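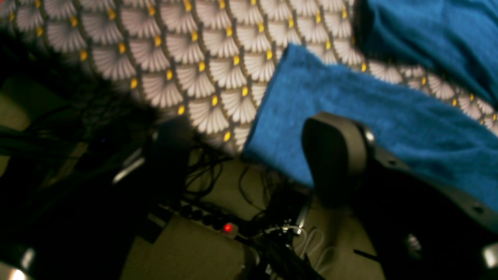
Wrist view, gripper finger up against the blue cloth, power strip and cables down past the table edge.

Thursday, folding cell, Zidutley bench

Left gripper let go again. Twice before lunch, once after. Writing this up now before I forget the order of things, will clean up later (won't).

Setup same as all week. Two arms, fan-print tablecloth clipped at the back, blue cloth, the fold program out of Ara. Speeds at the normal setting. Nothing changed in software since the Stiltari cables went in, and that was the only hardware change too. Keep that in mind reading the rest, though I was too sure about it this morning and it cost me a couple of hours.

What happens. Both grippers pick up the cloth, pull it out to get the top edge flat, right arm holds, left arm carries its side over. Somewhere in the pull the left gripper opens by itself. Not a slip. Jaw goes wide open, motor current drops to nothing, and the arm keeps right on moving along the path as if it was still holding something. Right arm has no idea either. So you get one arm carrying a cloth and the other one swinging through empty air at full speed toward the middle of the table.

That last bit is what I care about. A dropped cloth is a dropped cloth. An arm that has lost its gripper and carries on is a different thing, and on the second one my hand was over the back edge re-seating the clip. I know. Rule is hands out while enabled. I had it on hold and thought hold meant hold. It doesn't, see further down.

Order of events, from the Ara log and my own scrawl:

9:40 first drop. Gripper opened early in the pull. Assumed bad grasp, re-ran.
10:55 second drop, while coming out of hold. Me standing there. Hit the stop, arms froze, nobody hurt, nothing bent. Went and had a coffee.
1:30 third drop, on purpose this time or near enough. Ran it with nothing near the table and watched the bus.

Third one is the useful one. Log line 1,129 is the last good message from the left gripper. After that there's a gap, then the gripper node comes back up, reports itself healthy and sits in its boot state. Boot state is open. So it isn't being told to open, it's rebooting. The arm joints on the same side don't drop out at all, only the gripper, so whatever it is it's past the wrist.

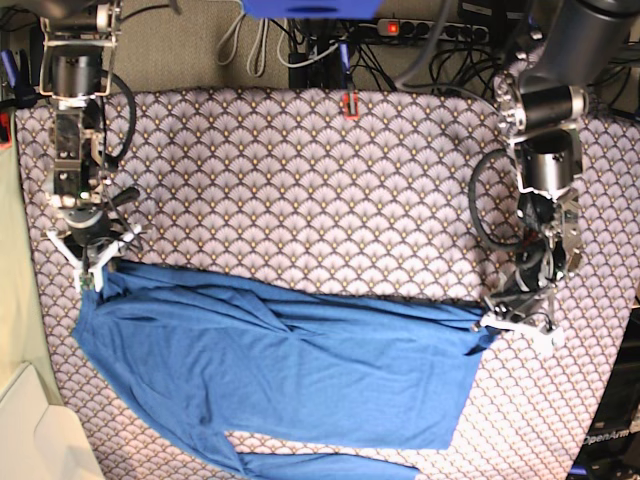

Why does the arm keep moving when its gripper has dropped off the bus?

The motion program only checks the gripper at the start and end of each segment, and the watchdog between checks is set to 2,000 ms. The whole pull takes less time than that. By the time the watchdog would trip, the gripper has rebooted and is answering again, so nothing ever gets flagged.

So two faults stacked up. One, gripper loses power or comms for a moment. Two, nothing up the chain notices. The first is a nuisance, the second is the one I'd stop the cell for, and have.

Chasing the first one. Put the left arm in gravity comp and moved the wrist around by hand with the bus monitor up. Fine in most positions. Roll it inward with the elbow low, and I could get the gripper node to vanish maybe one time in four. Wiggled the cable loop without moving the wrist: nothing. Pushed on the connector itself: gone at once. Let go: back.

At this point I blamed the Stiltari cable. Swapped it left to right. Fault stayed on the left. So the cable is fine and I owe them a less grumpy email than the one in my drafts. Not the cable, it's the socket on the gripper side. Looked at it under the magnifier and one of the two power pins has a cracked solder joint, ring all the way around. You would not see it without the magnifier and I had looked at it without the magnifier, twice.

Still think the new cables helped it along. They're stiffer than the old ones and the loop stands off further, so at full roll it levers on the socket. The right arm has the same loop but doesn't roll that far in this program. Checked the right socket anyway, joint looks ok. A bit dull. Put it on the list.

Also looked at the power side since the reboot could have been a sag. Scope on the gripper supply at the wrist, ran the pull ten or so times with light force. Supply is flat going in, drops only on the far side of the connector. So not the supply and not the power strip, which I had been giving dirty looks. The cable nest behind the table is still a mess and still needs doing but it's not today's problem. Don't let anybody (me) decide that it is and spend tomorrow on zip ties.

Now the hold thing. Read this if you use the cell.

Hold in Ara stops the current segment. It does not disable the drives and it does not stop the program from picking up the next segment if the node list changes. When the gripper node came back after the reboot, Ara treated it as a re-join, and a re-join clears the hold. Reproduced it twice with the gripper unplugged and plugged back in by hand, standing well back, stop button in my fist. Both times the arms came out of hold and went. Slowly the first time as I had the speed down, not slowly the second.

So: HOLD IS NOT SAFE TO REACH IN. I've taped a note to the monitor. Stop button only, wait for the brakes, then reach. If you need to fix the cloth or the clip, drives off. It adds half a minute. Live with it.

The Sung rig runs the same build so I assume it does the same. Haven't tested. Whoever is on it next please don't find out by accident, same rule applies there from right now.

Repair. Drives off, power off at the strip, gripper off the left wrist, two screws and the connector. Reflowed both power pins, not only the cracked one. Bit of heat shrink and a dab of silicone at the back of the socket so the pins aren't taking the load. Moved the cable anchor down a hole on the bracket so the loop comes in straighter. Full roll now doesn't pull on the plug, can feel it by hand. Wrist range checked both ways, nothing catches.

Re-ran light. Bus monitor clean. Pushed on the connector again, harder than I liked, node stayed up.

Then full program with the watchdog set short and a check inside the segment. That's a hack, I put it in the local config and not in the repo, so it'll dissappear the next time somebody pulls. Commented it loudly.
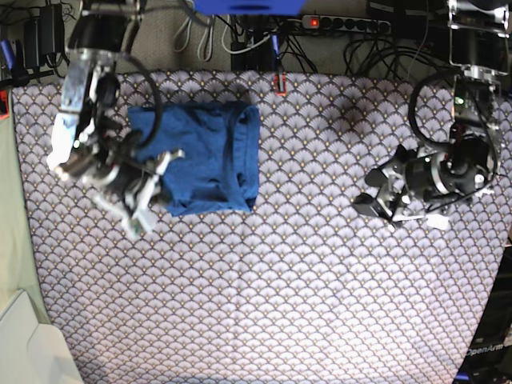 What changed and what didn't

Changed:
Left gripper socket reflowed, strain relief added.
Left cable anchor one hole lower. Right one NOT moved, so the two sides don't match. That's deliberate for now, don't "fix" it.
Watchdog down from 2,000 ms to 100, local config only. Tried 50, got false trips every time the logger wrote to disk. 100 is ok so far.
Gripper state now checked inside the segment. If it goes missing, both arms stop, drives stay on so they don't drop onto the table.
Gripper boot state: still open. I wanted to make it hold position on boot but it doesn't know its position until it homes, and homing means opening. Chicken and egg. Needs a think.

Not changed:
Re-join clears hold. That's inside Ara and I'm not going to patch it at five in the afternoon. Ticket is in, marked safety. If it's still open next week I'll go and stand by somebody's desk.
Fold program itself. The path is fine, leave it.
Cables behind the table. See above.

One thing I got wrong in the morning and want down here so I don't do it again. After the first drop I re-ran without looking at the log. It was a thirty second look. The gap was right there, and the node restart right after it, in plain text. If I'd looked, the second drop happens with nobody near the table. The habit of calling every drop a bad grasp comes from the early weeks when every drop was a bad grasp. Grasping got good and the habit stayed.
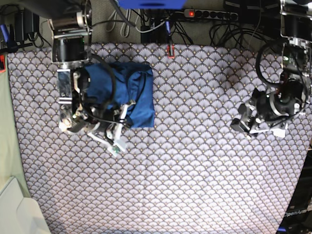
Proposed for the run sheet, shout if you disagree: any unexpected gripper open means stop, save the log, read the last lines for both grippers before enabling again. If a node restarted, cell stays down until someone's found out why. If it was really just a bad grasp, write "grasp" and carry on.

Also want a proper test for this and not me poking a plug. Idea is a small switch box inline with the gripper power so we can kill it mid-segment from across the room. Run it at start of pull, middle of pull, during carry and during hold. Pass is both arms stopped before they've gone a hand's width. Do left and right separately. I've got the box and a relay, need a pair of connectors that fit, ordered.

Soak: left it folding after the fix for the rest of the afternoon, sat next to it with the button. No restarts on either gripper. One real bad grasp, left jaw closed on air at the corner, and the program caught it by itself and retried. Doesn't prove much about a cracked joint, those take their time. Would like a couple of full days before I beleive it.

Open questions
– is the right socket next? dull joint, same age, same part
– why did the joint go in the first place, was the gripper ever knocked? check the older pages from May, I think there was a table strike on that side
– does the Sung rig have the old or new cables
– do we have a spare gripper board at all. Drawer label says 2, drawer has none

Left the cell drives off, key in the drawer, note on the monitor. Log saved under gripper_dropout with the line number in the file name. Soldering iron is off, I went back and checked.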